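Subject: Re: [street-robots] Sweeping and line painting - are we there yet?

On the list in January, a member from Beststead wrote:

> We had the Bassi sweeper on loan for 31 days. On the factory floor
> it did very well and I would buy one tomorrow. Outside it was another
> matter. It stopped 308 times, mostly for leaves, and each time a
> person had to walk over and press the button. Has anyone had better
> luck on a real road? And is anyone trying the line painting
> attachment, or is that still only in the brochure?

We have tried both at Etstead, so I can answer some of this.

The short version is that sweeping is close and line painting is not. Our sweeper stops less than yours did, but we gave it an easy job, which was the yard and the covered way behind the stores. It has a wall to follow on one side and the ground is smooth concrete. I would not read too much into it.

The street we want done next is a harder test.

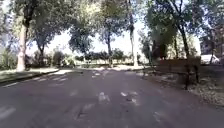

Line painting machines are good at new car parks, where the ground is clean and one colour and the plan can be loaded beforehand. Old roads are what most of us have to look after. The centre line on this one has faded to dashes, and the nearer ones are blotchy and partly scraped away, so a machine that steers by the old paint has very little to go on. There are also patches and cracks in the asphalt that a camera may well take for markings. A person with a string and a chalk can see where the line ought to go. The machine we tried wanted a edge it could trust all the way along, and when it lost one it asked for help.

Shade is the other trouble. We ran the painter for 438 metres on a test strip at Prindenwood, under trees, and it wandered whenever it went from bright sun into shadow. The maker says a software update will deal with this. We have not seen it yet.

On leaves, try turning the obstacle height up one step and sending the machine out in the early morning before cars are parked. That cut our stops by almost half. It will still not do the dirt strip beside a road, and I would keep a broom for anything under a bench.

As for cost, one operator can mind two sweepers in the yard, but on a street we need one person to each machine, so there is no saving in wages so far. I would look at it again in 5 years.

If you still have your stop log, please post it. I would like to know how many of the stops were wet leaves and how many were dry.

Etstead yard and highways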